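4.2 Standby loads and the households that would not switch off

The rooftop array on a terraced house in the Koller district is a simple thing to model. The people underneath it are less obliging. Our first simulation assumed that residents would run the washing machine when the sun was out, as the leaflet asked them to. The residents had evidently not read the leaflet, and went on washing at nine in the evening with great regularity.

We therefore dropped the ideal household and rebuilt demand from metered data. Of the 3000 homes invited to join the Wandard trial, 2583 returned usable readings. The rest had faulty meters, moved house, or sent us a polite note about radiation. Among the homes that remained, 1647 had panels and a battery, and these form the main group in what follows.

Two findings deserve comment. First, batteries were full by early afternoon on most clear days in March and then sat there, fully charged and of no further use to anyone until sunset. The Trindel controller, left on its factory schedule, made this worse by filling the battery from the morning sun and sending the midday peak to a grid that already had plenty. A delayed charging rule fixed most of the problem at no cost beyond the afternoon it took us to find the right menu.

Second, standby demand was higher than the planning tables allow. The tables assume a house in which things are either on or off. Real houses contain a large middle class of devices that are technically resting. To place these loads we used the Trendine indoor model, which builds rooms from stock furniture and assigns plug loads to them at random, subject to a few rules of decency (no freezers in bathrooms).

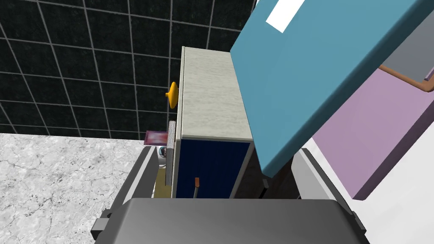 Figure 2. Cabinet with a pale gray, marble-textured top and a navy front.

4.3 Sensitivity to tariff design

All results so far assume a flat export price. We repeated the runs with a price that falls at midday and rises in the early evening. Homes with delayed charging did well under it. Homes on the factory schedule lost money on sunny days, which their owners may find hard to explain to the neighbors.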